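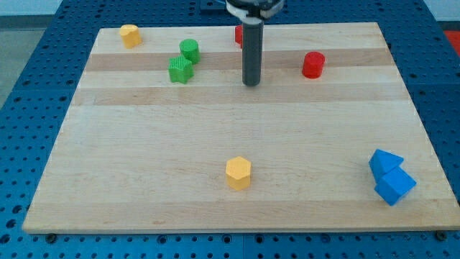
Slide 1 — Blocks on a board

Notes to self: wait for the door to close. Drink water now, before the first slide, so there's no dramatic sip at the first punchline. The first punchline is on slide 3 and may not need the help.

Open with: "I was asked to speak for nearly 80 minutes about toy blocks. I talked them down to half of that, and you can thank me afterward."

Leave the picture up while people find their seats. Colored blocks, a maple-colored board, a blue table full of holes. Let them look. Everyone in the room has owned blocks, so everyone has an opinion, and I'd like the opinions to warm up before I start contradicting them.

Ask: who here keeps blocks in a bin? (Most hands.) Who has seen the bottom of that bin in the past year? (Wait. Enjoy this.)

Slide 2 — What I mean by a board

Any flat surface with an edge that you've agreed to stay inside. A tray will do. A cutting board will do, if you have a forgiving household.

Point at the grain. Those long bands, pale cream and then tan, run the length of the board. Children line things up along them without being told. I spent most of February watching people put blocks down on plain surfaces and on striped ones, and on the stripes they got fussy. Adults got fussier. One man at the Pawlak library session straightened the same block 9 times and then asked if he was being timed.

If anyone asks about finish: plain oil on mine at home, and yes, it stains, and no, I haven't fixed it.

Slide 3 — The 1000-piece problem

Story of the Rastik tub. Keep it short this time.

Bought it secondhand, 1000 pieces according to the lid. Lid was optimistic. Tipped it out on the rug for my nephew's visit and he played for four minutes, with the tub. Put a handful of the same blocks on a board the next morning and lost him until lunch.

Pause for the laugh. If there's no laugh, say "he's in college now" and move on.

The point, in case I forget to make it: a big pile is a chore. A small number of things on a clear surface looks like somebody left in the middle of something, and people can't stand that.

Slide 4 — Color

Go back to the opening picture if the clicker allows it. It usually doesn't. Walk to the laptop with dignity.

Red cylinder, toward the right. It's a short upright thing with a flat top, and on pale wood it's the first thing I look at. Red on maple is hardly a fair fight. Ask the room which block they'd pick up first and see how many say the red one. Then ask why, and cut it off after two answers or we'll be here until dinner.

Mention that cylinders are the troublemakers in any set. Upright, they're furniture. On their sides, they're under the couch.

Slide 5 — Setting out

What I do at workshops, quickly:

Wipe the board. Crumbs are a real factor in my line of work.

Put out fewer blocks than you want to.

Leave gaps wide enough for a hand. Adults forget they have large hands until they knock something over.

Don't build a sample tower. They'll copy it or they'll wreck it, and either way you've done their playing for them.

Slide 6 — Putting away

This is the part people wrote down at the Muvusico evening, so slow down here.

The board is also how you finish. When it's bare, you're done. Compare with the rug, where you're done when you step on the last one in your socks.

I use a flat box from Skovex with a lid that nearly fits. Do NOT do the bit about the lid. It runs long and I get upset.

Slide 7 — Questions

Likely ones: wood or plastic (both, I'm a coward), what age to start, whether magnetic tiles count. On magnetic tiles, say "we have 49 seconds left" whatever the clock says.

Handouts are by the door. Ask for the red cylinder back. Last time it went home in somebody's coat.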